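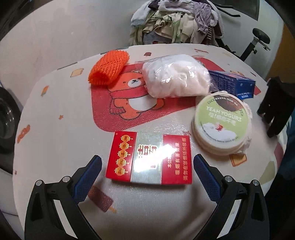

## 4. Comparing finger pads on the hand-held gripper

This section covers the side-by-side pad trial for the Lindine hand-held gripper. Do the trial before you commit to a pad type for a full collection run. It uses ordinary packaging on a household table, in the colours and clutter you would find there anyway.

You will need both pad sets (Oltska ribbed and Wernier smooth), the 4 mm hex key from the kit, and a copy of the trial sheet.

### 4.1 Choosing the test items

1. Pick items that differ in stiffness. A flat cigarette box, a round tub with a lid, a light carton and a bag with soft filling make a good spread.
2. Include at least one foam fruit sleeve. It compresses easily and will show up a grip force that is set too high.
3. Include one item with a foil or silver finish. Glare on a shiny band can wash out the print, and you want to know that before you blame the camera.
4. Leave the background as it is. Patterned table covers and piles of clothes are fine.

**Note:** Do not use glass or open food containers for this trial.

### 4.2 Running the approach test

1. Fit the first pad set and tighten the screws by hand, then a quarter turn with the hex key.
2. Open the fingers fully. Check that the pivots move freely on both sides.
3. Bring the gripper down over the flat box until one pad sits on each side of it. Stop before contact.
4. Look at the live view on the Rowbotham controller. Both pads and the whole item should be visible.
5. Close slowly, lift, hold for a count of 8, and put the item down.
6. Write the result on the trial sheet as held, slipped or crushed.
7. Repeat for each item, then change pads and start again from step 1.

A full trial is 14 lifts per pad set. If you run short of time, drop the carton first - it rarely separates one pad from the other.

**Caution:** Keep your free hand clear of the linkage while the fingers are closing. The gap between the bars narrows quickly.

### 4.3 Working on a pile

Once the single items are done, push them together so that they overlap and try again. Soft wrappers and gloves tend to fold in between the pads, and the narrower pad usually copes better.
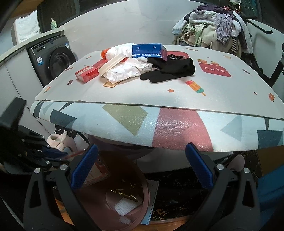
*Figure 4-2. Fingers open in front of a mixed pile, with ribbed blue pads at the inner tips.*

1. Start with the item on top.
2. If two items come up together, record it as a slip and set both down.
3. Do not tidy the pile between lifts.

### 4.4 Saving the results

Save the recording under the pad name and the controller profile number. The default profile is 138. Send completed sheets to Trevor Naylor, who keeps the master comparison, and store the unused pads flat in their sleeve.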